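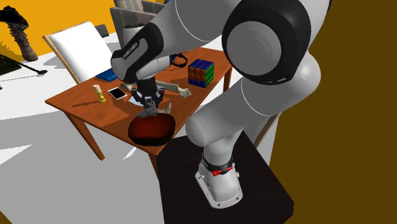

What is in the Flokcombe recipe set?

It holds 300 handwritten household recipes, typed out line by line, with the original spelling kept and a tidy modern version sitting beside each one. Most of them are for baking, preserving and pickling, with a good handful of cures for coughs and chilblains that we couldn't bear to leave out (please don't try the one with turpentine).

Where the recipes came from

The cards and notebooks were lent to us by families in Flokcombe and over the hill in Gusden, and a smaller bundle came from the Granström bakery when it closed its old shop. Everything was typed up at kitchen tables over a long summer that finished in February, with a great deal of tea and some lively arguments over whether a squiggle was a teaspoon or a tablespoon. Where we never settled it, the unit field says "unclear" and both guesses are in the notes.

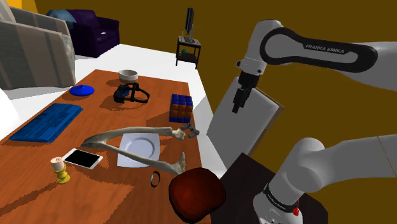 Each recipe is one row in recipes.csv. The columns are title, source, original_text, modern_text, unit_system and notes. The source column tells you which town or bundle a recipe belongs to, and family names have been taken out everywhere, even from titles, so you will meet a few lonely entries called simply "Aunty's slice". Dates are patchy. If a card had a year written on it we put it in the notes, and if it didn't we left it alone.

How it is divided

There are 200 recipes in the main file and 100 in a second file, extras.csv, which has the ones with missing quantities or no method. They are lovely to read, but you'll want to keep them separate if you are working out average sugar per batch or anything of that sort.

Things to watch for

Cup sizes wander. Some cooks meant a proper measuring cup and others plainly meant whichever teacup was closest, and we have not tried to convert those. Oven heats are mostly given as "slow", "moderate" or "quick" – the modern text keeps the same words, as we didn't want to invent a number. The colour names for icing are also left as written.

Version 2 fixes a muddle in which several marmalades were filed under pickles. If you used the first version, it's worth downloading again.

Using it

You're welcome to print, share and cook from the whole lot, and we only ask that you mention Flokcombe somewhere. The little search tool we made for it is called Vesis and lives in the tools folder, with its own notes on setting it up. Corrections are very welcome, especially from anyone who can read the third line of the quince paste card.

Last updated Thu 16 May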